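2023年2月14日改訂

双腕セルで箱の仕分けをさせるときの、立ち上げから終了までの手順をまとめる。対象は、卓上に据えた2本のアームで、小箱やカード状のパッケージを容器から容器へ移す作業。Fasvilleの作業室で使っている決まりが元になっているが、アームの機種が違っても大部分はそのまま使えるはずだ。安全規格の解説ではない。リスクアセスメントと非常停止回路の確認が終わっていることを前提に書く。

## 用意するもの

- 双腕セル一式(アーム2本、二指グリッパー2個、制御盤)
- 容器3個。色か大きさで区別がつくもの
- 対象物(空箱でよいが、つぶれたものは使わない)
- 作業記録シート
- 養生テープと油性ペン
- 六角レンチのセット

制御ソフトはGinhamを使う。以下に出てくる設定名もGinhamのもの。Postmaから移行した人は、速度制限の単位が違うので設定ファイルをそのままコピーしないこと。

## 1. 卓面を片付ける

電源を入れる前に、卓上から容器とアーム以外のものをすべて下ろす。ペン、レンチ、飲み物、記録シートも置かない。シートは隣の棚で書く。

卓面は乾いた布で拭く。テープの糊が残っていると容器が引っかかり、グリッパーが容器の縁に触れたときに滑らず、そのまま押し込んでしまう。糊はアルコールで落とし、乾いてから次へ進む。

## 2. 容器を置く

容器は左、中央、右の順に並べる。右の容器だけ大きい場合は、中央の容器より奥に下げて置く。手前に出すと右アームの肘を振る場所がなくなる。

位置が決まったら、容器の四隅に当たる卓面にテープで小さく印を付ける。印は容器の外側に付け、容器自体には貼らない。容器を交換したときは、同じ型番でも縁の高さを測り直す。成形のばらつきで数ミリ違うことがある。

容器どうしは、開いた指が1本通る程度に離す。隙間が狭いと、片方の容器の縁を持ち上げたまま隣の容器を押すことになる。

## 3. 対象物を入れる

背の高いものと小さいものを同じ容器に入れてもよい。ただし次の点を守る。

1. 背の高いものは、倒れたときに容器の外へ出ない向きに置く。
2. 小箱を高いものの上に載せる場合は、手を離して少し待ち、動かないことを見てから離れる。
3. 縁から飛び出すものがあるときは、退避高さをその先端より上に設定する。容器の縁の高さを基準にしてはいけない。

3番目は何度も書き直した項目で、最初の版では「縁より上」としていた。Ashton Trevaskisが試験で薄いパッケージを立てて入れたとき、アームの戻り動作でそれをはじき飛ばした。以来、先端基準に改めている。

## 4. ケーブルを確認する

グリッパーから出るケーブルは、手首を左右いっぱいに回しても張らない長さが要る。一方で、たるみが大きすぎると容器の縁に掛かる。目安として、アームを作業姿勢にしたときにケーブルが容器の中に入らなければよい。

確認は必ず作業姿勢で行う。待機姿勢で問題がなくても、手首を倒して容器に近づけたとたんに前側へ垂れてくることがある。掛かりそうなら固定位置を手首寄りに移す。結束バンドで関節をまたいで留めるのは禁止。

## 5. 起動とランプの確認

起動は左、右の順。片方の表示が落ち着いてから、もう片方を入れる。

表示灯の色の意味は機種や設定で変わる。他の現場で覚えた色をそのまま当てはめず、制御盤の扉に貼った対応表を見る。左右で違う色が出ていること自体は異常とは限らない。対応表にない色や点滅が出たら、操作を始めずにEoin Nic Aodhaへ連絡する。

起動後、非常停止を1回押して両腕が止まることを確かめ、解除する。省略しない。

## 6. 速度と待ち時間

試運転では次の値から始める。

| 設定名 | 値 | 備考 |
|---|---|---|
| approach_wait | 2000 ms | 容器の上で止まる時間 |
| grip_settle | 1175 ms | 指を閉じてから持ち上げるまで |
| retry_max | 4 | 把持のやり直し回数 |

grip_settleは短くしたくなる値だが、軽い空箱は閉じた直後に指の間で傾く。傾きが収まる前に持ち上げると、移動中に落ちる。対象物が重くなったときだけ短縮を検討し、変更したら記録シートに旧値と新値の両方を書く。

retry_maxを使い切ったら自動で再開させず、人が見に行く。4回つかめないものは、5回目もたいていつかめない。

## 7. 把持の手順

1. 指を開き、対象物の真横まで水平に寄せる。高いものの手前に小箱があるときは、小箱を先に取る。
2. 指先が後ろのものに触れていないか確認する。触れている場合は一度戻し、角度を変えて入り直す。
3. 指を閉じ、grip_settleの時間だけ待つ。
4. 真上に持ち上げる。容器の縁を越えるまで横移動をしない。
5. 移し先の容器の上で止め、底に近いところまで下ろしてから開く。

落として入れるのは不可。箱の角がつぶれると次の回の把持位置がずれ、試験の結果が比べられなくなる。

## 8. 2本のアームの取り合い

中央の容器は両方のアームが届くため、干渉がいちばん起きやすい。決まりは単純で、中央の容器に指を入れてよいのは一度に1本だけ。もう1本は指を開いたまま、容器の縁の外で待つ。

Ginhamの排他設定(zone_lock)を使えば自動で守られるが、手動操作では効かない。二人で1本ずつ操作するときは、入る側が「入ります」、出た側が「出ました」と声に出す。Trudy Hallidayの組はこれを英語でやっている。言葉は何でもよいが、組の中でそろえること。

## 9. 人が手を入れるとき

対象物を直す、容器をずらす、テープを貼る。どれも両腕を停止状態にしてから行う。一時停止では不十分で、制御盤のキーを抜いて手を入れる人が持つ。片方のアームだけ止めて反対側から手を伸ばすのも認めない。

停止中も、持ち上げたままのアームの下には手を置かない。

## 10. 終了と記録

両腕を待機姿勢に戻し、指に何も残っていないことを見てから電源を切る。容器の中身は出して棚に戻す。入れたまま翌日に回すと、次の担当者は配置が意図したものか判断できない。

記録シートには、開始時の配置、変更した設定値、やり直しの回数、止めた理由を書く。「調子が悪い」だけでは後で使えない。どの動作の、どこで、何に触れたかを残す。書式1311の新しい版には配置を描く欄がある。古い版が棚に残っていたら処分してよい。

次の見直しは7月に行う。容器をZuvportの浅型に替える案が出ており、採用になれば2章と3章の高さに関する部分が変わる。修正の要望はObsa Alemnehまで。章番号と、できれば該当する記録シートの写しを付けてほしい。
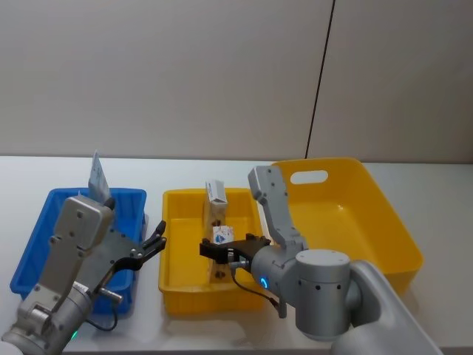
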